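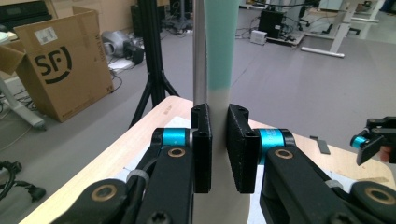 Posted by Edgars Sproģis in November | Filed under Automation, Household | 4 comments

Readers of this site have asked for a considered view on whether machines are ready to take over ordinary household chores. My position remains that they are not, although the distance has narrowed since I last wrote on the subject.

The kitchen is a useful place to begin. A spatula weighs very little and has no moving parts, yet it lies almost flush with the table, and a gripper must get its fingers around it without pushing it away. People solve this with a fingernail and give it no thought.

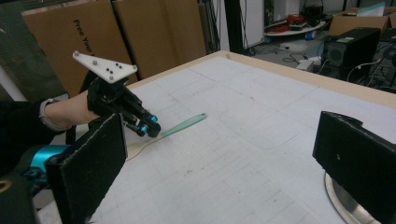 Picking the utensil up is also the easier half of the chore. It must then be turned to a working angle and held firmly enough to scrape a pan. My colleague Ching-wen Shek keeps a list of such small tasks, which now stands at 22 entries. I would trust a machine, unsupervised, with four of them.
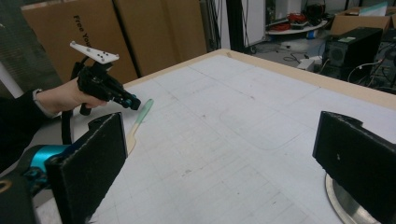 A spatula on the worktable, with a hand-held gripper beside it.

Shop floors are further along, as parts there tend to arrive in the same position every time. Kuo-hua Choi of Ornberg disagrees with me on this point – he regards a packing bench as no tidier than a kitchen drawer – and I intend to publish his reply in full.

For the present, I continue to wash my own dishes.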